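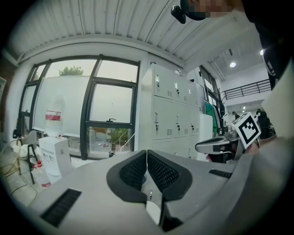

I have been meaning to write up the last round of the Undbridge winter series for a while. Entries for the March opener have now gone out, so I had better get on with it.

For anyone new, Undbridge is an old airfield circuit with two proper corners and a chicane made of tyres. The series is for 500cc single-seaters, most of them home built or so altered that they might as well be. Mine is a Flametti chassis that I bought without an engine. It has never been quick in a straight line, but it is kind to its tyres and it starts in the cold, which counts for a lot at that time of year.

We had 13 cars on the grid. I qualified in the middle of them after a scruffy lap where I ran wide at the chicane and lost my rhythm. Azlan Simanjuntak was on pole again in the Yusof. I have followed that car for most of two seasons and I still don't fully understand how he gets it to turn in so early. He brakes later than the rest of us and the nose simply goes where he points it.

The start was clean. I made up a place into the first corner by staying on the inside, then gave it back on the way out because I was in the wrong gear. After that it settled down. The leaders went off on their own and I was in a group that swapped places at the hairpin nearly every lap. There was a bit of contact, but only wheel to wheel at low speed, and we all carried on.

Just before half distance the temperature needle on my Miteck gauge began to climb. It had done the same in testing and I had put it down to a bad earth. This time I could smell hot oil as well. I backed off down the straight, tucked out of the slipstream to get some clean air, and watched the whole group go past me.

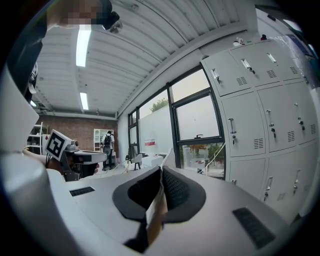 Cooling has been the weak point of the Flametti from the day I got it. The standard side panel has a plain round hole on each side and very little air reaches the back of the engine through it. Over Christmas I cut the holes out square and have been looking at what to put in them. I tried wire mesh, but it blocks up with rubber and grass within a few laps. What I want now is a ribbed vent like the larger black one in the photo, lower right in the white shell, with a smaller slotted one on the other panel where there is less room. My bodywork is white as well, so black would look tidy enough.

Back to the race. With the needle coming down I started to push again, and with a few laps left I caught the tail of the group. I got one car under braking and another when he slid wide on the oil dust at the chicane. That was as far as it went. Azlan won by most of the length of the straight, and I finished one place higher than I had started.

The jobs for January 2018 are the side panels, a new earth strap, and a second sensor in the cylinder head so that I know whether to believe the gauge. The gear linkage wants looking at too, as second was hard to find all day - that was my trouble out of the first corner.

I have sent my entry off for the opener. If anyone has a spare set of wet wheels to fit a Flametti hub, please leave a comment, as one of mine has a crack near the valve and I don't want to weld it.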